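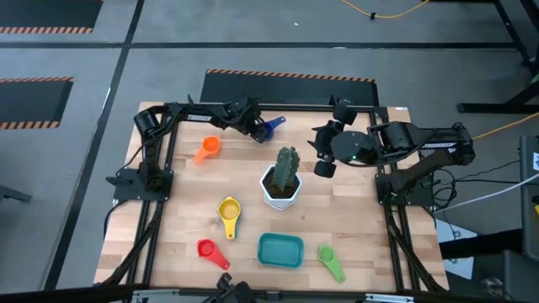 Stimdale, April

About us

Most pages like this one promise you a warm welcome. We would sooner you came and judged that for yourself, as a fair number of people have found us a bit stiff on a first visit and quite good company by the fourth.

The Ranstead School of Scripture teaches adults to read the Bible slowly. We meet in Stimdale, in the upstairs rooms on Barbu Street, and have done so since the lease on the old chapel at Ranstead ran out. The name came with us. Every few years somebody proposes a better one and it is voted down.

We are not a seminary. We don't ordain anyone, we don't award degrees, and if you need a certificate for your diocese or your employer you should ask them first whether ours will do. Often it won't. What we offer is one long course, 43 evenings spread over three terms, on the Psalms, one Gospel and one of the letters. This year it is Mark and Galatians.

How we teach

Rory Guthrie leads the Gospel evenings. He distrusts any commentary that has an answer for every verse, and he will ask you to put yours away for the first half of the session. Danica Halás takes the Psalms and reads each one aloud in Hebrew before anybody opens a translation. You don't need Hebrew to follow her. A few students have picked up the alphabet anyway and one or two have kept going.

Přemysl Sýkora teaches Galatians. He has changed his mind about the third chapter at least twice and will tell you when.

We do not use study guides with blanks to fill in. We have tried them, along with a video series that cost more than it should have and a discussion app called Skasura, which lasted a single term. People answered the app and stopped answering each other. Perhaps another group would do better with it.

What we believe

The school began among Anglicans and still opens each evening with a collect. Our teachers say the Nicene Creed and mean it. Students are not asked to sign anything. We have had Methodists, Roman Catholics, a Quaker or two and several people who came to argue, and some of those last are still coming.

We are wary of claims that a course will change your life. Ours may leave you with more questions about Paul than you brought, and with a better idea of which ones are old.

The library

We hold 579 books, of which 324 can be borrowed. The rest are reference copies or too fragile to travel. Dagmar Mikuš looks after the shelves and is in from six o'clock on teaching evenings. Please don't leave boxes of your late uncle's sermons on the stairs — ask her first.

Money

Fees cover the rent, the heating and a modest payment to each teacher. There is a reduced rate, and you needn't explain why you want it. We have no large donor and would be nervous of one.

Joining

New students start in September or January. You may sit in on two evenings before deciding. Write to Kvido Holub at the school office, who answers letters as well as email, though the letters tend to get the longer reply.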